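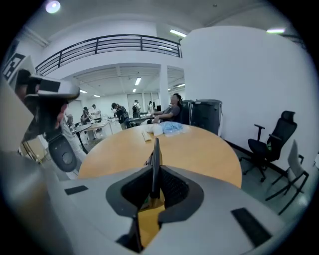 We went to Rultorum's open afternoon in April to try hand-held grippers before our workshop puts money into any. These are the kind you hold and work yourself while a camera on the tool records what the fingers do, and the recordings are then used to teach an arm. We began downstairs, with the mezzanine above us, at a round light-wood table with a few small things on it, among them a crumpled light-blue plastic bag and a small folded white item. Another gripper was being held up to our left, and further back under the mezzanine people were standing at the work tables, a couple of them with their backpacks still on.

Visitors were taken in groups of 11. Ours had a short talk first, mostly on safety and where the toilets were, and then we were left to get on with it. There were two models to compare, the Ziveo and the Ong. Both are worked by a trigger under the first finger. The Ziveo is the heavier one and you notice it in the wrist after ten minutes or so. The Ong is easier to hold for a long spell but the trigger has more play, and I kept closing it before I meant to.

The test we had brought with us was simple. Pick up a thin plastic bag by one edge, lift it clear, put it down flat, let go. Bags are what we handle most in our packing room and they are what our present suction tool is worst at. I did 16 lifts with each gripper. The Ziveo dropped the bag twice. The Ong dropped it five times, and three of those were my own fault with the trigger. A colleague did the same set and had them nearly level, so I would not read much into my figures beyond the fact that both can do it.

Folded cloth was harder. Both tools tended to take two layers when we wanted one. The staff suggested coming in at a lower angle, and that helped with the Ziveo. With the Ong it made the body of the tool touch the table before the fingers reached the cloth.

On the cameras, both have a very wide lens. You get the fingers, the table and most of the room, with straight rails and walls bent into curves. We had wondered whether a narrower view would be better for small parts. The answer we got was that the wide view is needed so the software can work out where the tool is as it moves, and that the markers on the walls help with this. I asked whether it would cope in our packing room, where the walls are mostly racking. They thought so, with more markers, but had not tried it.

After tea we were shown the Jisus controller driving a bench arm with a Ziveo head on it. It had been set up with 100 recorded lifts of a sponge. It picked up the sponge every time we watched, slowly. Moved to the far corner of the bench, the sponge was missed once and then found. The controller itself is a plain box with a fan that is louder than it ought to be for an office.

Prices were given on a sheet at the door, without the cost of the mounting plate. We have asked for one Ziveo on a month's loan and for a softer set of finger pads to go with it. Parking is behind the building and was full by 2, so anyone going to the next one should use the station car park and walk up.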